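Seasonal Help Wanted at the Moradi Guest House, Dundorton

Posted by Forough Sharifi, house manager

We are looking for two people to join us at the guest house from November through the end of spring, and we would love to hear from you even if you have never worked in a place like ours before. My aunt Shahla Tabrizi opened these doors with five bedrooms and one very temperamental stove, and although the stove has been replaced (twice, and she still talks fondly about the first one), we still have the same five bedrooms and we still run things pretty much the way she did.

Our guests are mostly walkers coming over the hill from Onivcombe, along with families visiting relatives in town and a few regulars who have been coming so long that they bring us jam. They tend to arrive hungry and a bit muddy, and they like to be greeted by someone who is glad to see them. If you are the sort of person who puts the kettle on before asking for a last name, you will fit right in!

What the work involves

Mornings begin at 6:30 in the kitchen with Farzad Alipour, who does the cooking and will show you how he likes the tables set. You would help serve breakfast, clear up afterward, and then move on to the bedrooms, the hallway and the stairs. Afternoons are quieter: laundry, a trip to the market if we are low on anything, answering the phone, and checking in new arrivals. Everybody takes a turn at everything, me included, and that goes for the sweeping and the buckets too.

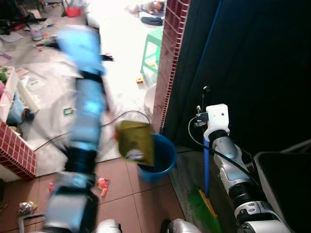
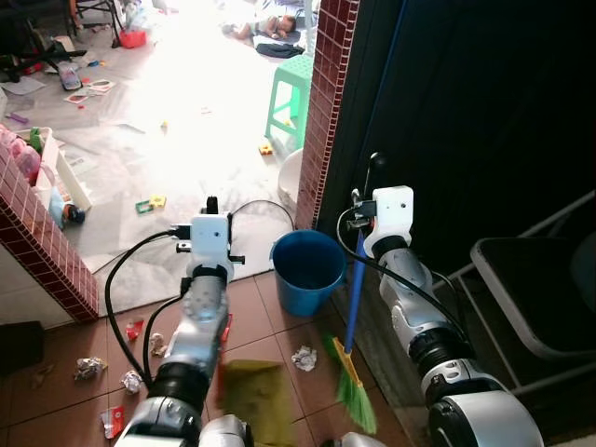
Hours and pay

Each position is 40 hours a week, with 2 days off that we try our best to keep together. Pay is hourly and a little above what other houses in Dundorton offer at this time of year, and I will gladly go over the exact figure with you on the phone. Tips are shared evenly at the end of each week. Lunch is on us every working day, and Farzad's lentil soup alone has kept people here longer than they planned. There is a small room available upstairs for one of the two positions, so please mention it in your note if you would need a place to stay.

Who we hope to find

You should be comfortable on your feet for most of the day and able to carry a full laundry basket up one flight of stairs. Some conversational English is needed for the phone, and if you speak Farsi as well, my aunt will be delighted and you may never get off the couch again. Experience in a hotel or café is nice to have, but we are happy to teach. Marjan Farahani came to us straight from a job at the Graltlow bakery and had never made a hotel bed in her life, and she now trains all our new starters.

How to apply

Please write us a short note telling us a little about yourself, when you could start, and the name of one person who knows you well. No formal résumé is necessary. You can leave the note at the front desk or hand it to Esmaeil Sadeghi, who is there most evenings until nine. We will invite you over for tea and a look at the house, and you are welcome to bring a friend along.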